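Trimedwood towels: read me first

Hi, I'm Frauke Hinrichs, and I look after the towel part of Trimedwood. If you've just downloaded the folder, please skim this before you open anything. It's short, I promise (well, short for me).

What you get

There are 2759 clips of people handling small towels and other white cloths — picking them up, shaking them out, folding them, putting them down again. The clips live in two folders, jiruvden and zevley. Jiruvden is the bigger one with 2092 clips. Everything that didn't fit there went into zevley, including the really stubborn crumples, and I love those!

Each clip has a line in towels.csv with the clip name, the cloth type, the starting state and a free-text note. The notes are mine and they wander a bit. If one says "grumpy corner," it means a corner that kept flipping back over.

About the cloths

I went for plain, pale towels that people have at home. Terry is the fun one, all those loops, and it never quite lies flat. We kept using cloths after they picked up a stain, so please don't filter those clips out as mistakes. Starting state is either "flat" or "crumpled," and crumpled covers a lot of ground, from a soft dent to a proper ball.
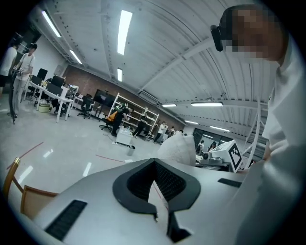
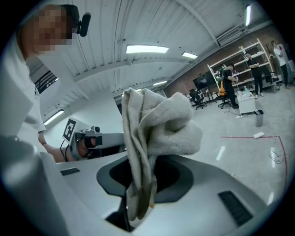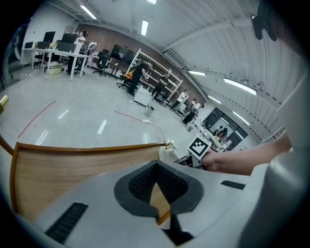 White cloth in the big room with the desks and shelves. The second picture has the crumpled terry towel.

Things I'd want to know

Around 268 clips have a blank cloth type. I couldn't decide between "hand towel" and "washcloth" and left them empty, sorry. If you're sorting by type, drop those or make your own call.

Left and right in the notes are always from the folder's point of view (the person folding, I mean, not the directory).

Version 2 fixed the swapped state labels in zevley. If your copy still has a file called trajkovski_old.csv, it's the earlier one and you should grab the folder again.

Faces are pixelated. Please leave them that way.

Last edited Mar 21, 2019. Corrections to the notes are very welcome — send me the clip name and what you'd write instead.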